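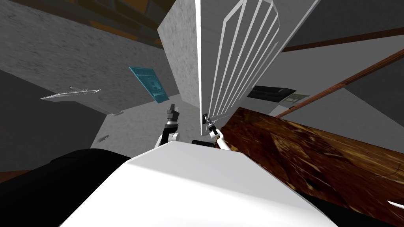
Dendeden has suspended part of its door-opening programme after a fault was found in the software that controls how its two-armed robot releases a handle. The company said the problem came to light in simulation in August and that no robot working in a real building had been affected.

The fault concerns the moment at which the right gripper is told to let go. In a normal run the robot closes its right gripper on the handle, turns it, moves the door a short distance and then opens its fingers before the base begins to travel. In the faulty runs the command to open was sent but not carried out, and the base started to move while the gripper was still closed. The simulated robot was then pulled over by its own arm.

According to a notice sent to partner sites, the fault appeared in 98 of 706 runs of the same exercise. All of the affected runs used a low door handle, which requires the robot to bend its right arm down and inwards. Runs using handles at a greater height finished as expected.

Dendeden said the cause had been traced to a change made to the grip monitor earlier in the summer. The monitor compares the force on the fingers with a fixed limit and blocks any release while the load is above it. The rule was introduced so that the robot would not drop a heavy item it was carrying. When applied to a door handle under tension, it kept the gripper shut for up to 90 seconds after the release command had been given.

A second check, intended to stop the base whenever a gripper is closed on a fixed object, did not operate. The company's notice says that the check relied on a label attached to each object in the simulated room and that the label was missing from the handles of one type of door. That door had been added to the set of rooms without passing through the usual review.

"The two faults were independent, and either of them alone would have been noticed sooner," the notice states. "Taken together they allowed the base to move when it should have been held. We regard this as a safety matter even though it took place only in simulation."

The robot is being prepared for trials at Tastton, where it is due to carry linen and meals between rooms in a residential care building. The Tastton site has confirmed that the trial will go ahead later than planned and that its staff will be given new instructions before the robot is brought on to the premises. Until then the doors along the proposed route will remain under the control of staff.

Kudo, which supplies the control unit for the arms, said its hardware had behaved as designed and that it had received no reports of a similar fault from other customers. It has agreed to provide a separate signal showing the true position of the gripper fingers, so that the base no longer depends on the grip monitor alone.

The following measures have been put in place. The earlier version of the grip monitor has been restored on all machines. The base will not move unless both grippers report that they are open or are holding an item that is free to move. Every door, drawer and rail in the simulated rooms is to be checked for the missing label, a task covering 229 objects. The emergency stop will be tested at the start of each working session, with the result entered in the log.

An outside review has been requested from the test centre at Drornton, which will repeat the door exercise with its own rooms and its own settings. The centre will also look at how the robot behaves when a door is held from the other side or closes by itself, as neither case was included in the original exercise. Its report will be shared with partner sites in full.

Work on tasks that do not involve doors, including lifting trays and loading shelves, is continuing under the restored software. Partner sites that installed the summer release are asked to confirm in writing that it has been removed, and to keep any robot carrying it switched off until they have done so.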